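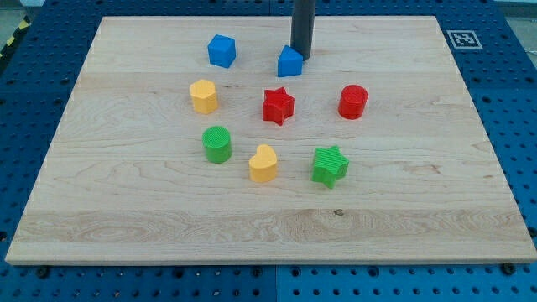
2 min read · 14 replies

Maple board for the kids' shape blocks, oil it or leave it?

plankton_dad
Finally got the board sorted for the shape blocks. It's maple, glued up from planks, and I've got it sitting on the blue pegboard bench top. Stars, a cube, prisms, the lot. I love the swirly bit of grain along the near side, and there's a little dark knot in it that my daughter has already named Karken (no idea, don't ask me).

Question is the finish. It's bare at the moment. Do I oil it, wax it, or leave it alone? She's 5 and her brother puts everything in his mouth.

mapleside
Lovely board! I'd oil it. Food-safe mineral oil, wipe it on, leave it overnight, wipe off what's left. Maple goes a bit honey coloured but not by much. I did a whole play table in Cirwood ply that way and it's had 6 years of felt pens and porridge.

Ákos Pap
Disagree, sorry. Oil on a play board picks up every bit of dust and then the light-coloured blocks go grubby on the bottom. Sand it to a fine grit, round over the edges, done. If it gets grimy you sand it again in ten minutes. Bare maple is hard enough for plastic blocks.

mapleside
Only picks up dust if you don't wipe it off properly, Ákos :)

Ákos Pap
I have met parents. They do not wipe it off properly.

tinker_jo
Not what you asked but where are the blocks from? Is that red cylinder 3D printed? I can see the rings on the top. Mine came off the printer like that too and I ended up rubbing the tops on wet and dry paper over the sink. Takes forever but they feel so much nicer, and they stack better as well.

plankton_dad
Yep, printed, a mate did them for me. Hadn't thought about sanding them! The star would be a pain though, all those points.

tinker_jo
Just do the flat faces and leave the points alone. Or give the kids the sandpaper and call it an activity, which bought me a good half hour.

dabbler_ruth
Can I put in a word for a raised lip round the board? We had a flat one from Dabbas and the cylinders rolled off onto the floorboards from breakfast till bedtime. Glued some thin strip around the outside, painted it a cheerful colour, much quieter house. Cubes and hexagons are no trouble, it's always the round ones.

Ákos Pap
Lip is a crumb trap. Stand the cylinders on their ends.

dabbler_ruth
Ákos, have you met a toddler?

Ákos Pap
Three of them. Fine, put a lip on three sides and leave one open so you can sweep the crumbs off.

plankton_dad
Three sides is a good shout. I've got offcuts from the Plandau shelves in the garage that might do it. And I think I'll go bare for now and see how it looks by November. If it's filthy I'll come back and mapleside can say I told you so.

mapleside
I will too! Whichever way you go, do the underside the same as the top or it can cup on you. Learnt that on my first one, it rocked like a boat.

tinker_jo
Seconding the underside thing. And post a pic once the lip's on, I want to see if the knot got to keep its name.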